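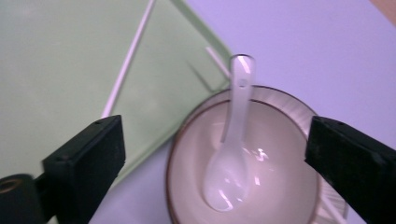
Junel project, table station: progress report to the Prado fund
Feb 25, 2025

1. What was planned

In the December report we promised to bring the table station to a condition where it can be used every working day. The station consists of two hand-held grippers, their cables, and one table with a fixed set of dishes. We also promised written rules for its care. The first part is done. The second part is done except for the page about cables, which is explained in section 3.

2. Grippers and finger pads

Most of the work in this period went to the finger pads. The pads we received from Cunon were held well, but their screws became loose after long use, and then the two fingers did not meet evenly. We now check the screws after every 40 recordings and write the result in the station log. A pad which moves under the thumb is taken off, cleaned, and mounted again with new screws. Four pads were changed in this way.

Scuffs on the front face are accepted. We compared scuffed pads with new pads on the spoon and on the chopsticks and found no difference which would justify the cost of replacement. For the bowl we are less sure, and this comparison will be repeated.

Dust and small fibers are wiped from the pads each morning with a dry cloth. Alcohol is not used any more — it left the surface too slippery for the first recordings of the day. 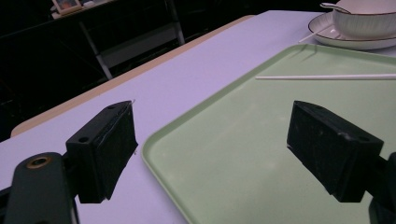

Finger pads over the table and the green tray. The right pad is slightly scuffed on its front face.

3. Table and cables

The table is covered with one large sheet of pale paper, and the sheet is changed when it has marks. The dishes stay the same: tray, plate, bowl, spoon and chopsticks. Two Lellus lamps were moved in January in order to reduce the reflections on the ceramic. The bowl and the spoon still give bright points, so we will try a softer light.

The cables remain the weak place of the station. One connector failed and we lost 60 minutes of work until the spare one was found. Spare connectors are now kept in a marked box. We have ordered longer cables, and the page of rules will be written when they are installed and tested. 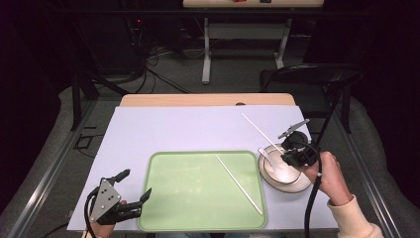
The station in use, right gripper over the plate and bowl.

4. Use of the station and next steps

The log has 114 recordings for the period. In the next period we will finish the cable page, repeat the bowl comparison, and order one more set of pads from Cunon. No change of the budget is requested.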